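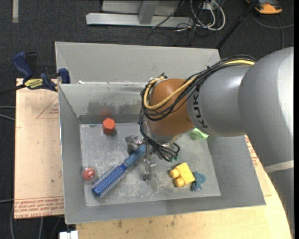 4. Cleaning and filling the small-parts bin

30/11/2019
By Florêncio Mota

This section covers the Takdale open metal bin with sloping sides. For the stand and leveling feet, see section 3.

Before you start

Stop all work at the bin and lock out the station. You will need a soft brush, two lint-free cloths and the Nedeo neutral cleaner. Do not use steel wool or scouring powder.

1. Take out all parts by hand. Put clear containers on a padded tray, lid side up, and keep them apart from solid blocks.
2. Brush the floor of the bin from the back wall toward the front. Check the back corners and the ledge for scraps of paper or label backing.
3. Wipe the floor and all four walls with a damp cloth. Dark smudges on the back wall may need a second pass.
4. Dry with the other cloth.
5. Run a gloved finger along the folded corners. If you feel a burr, mark it with tape and report it before going on.

Note: Pale scratches and worn patches on the floor are normal and do not need repair. Replace the bin if a scratch is deep enough to catch the edge of a cloth, or if the floor rocks when pressed.

CAUTION: Metal edges can cut. Wear gloves for steps 1 to 5.

Filling the bin

6. Place parts on the flat floor only. Spread them out - do not stack.
7. Use no more than 8 parts for a first fill. The total weight must stay under 2000 g.
8. Set round containers down gently. They may roll if they land on a sloping wall.
9. Write the fill on the bin card and sign it.

Note: Bright parts can throw a colored reflection on the bare metal. If you check the fill by eye, look straight down so you don't take a reflection for a part.

Order spare bins under part number 235. Card refills are 128.

Questions about this guide: Fouad Nseir, Flenmont parts desk
© 2019 Flenmont. All rights reserved.
Back to top

Related sections
3. Stand and leveling feet
5. Bin cards and labels
6. Storing clear containers
Rocha padded trays: care sheet (February update)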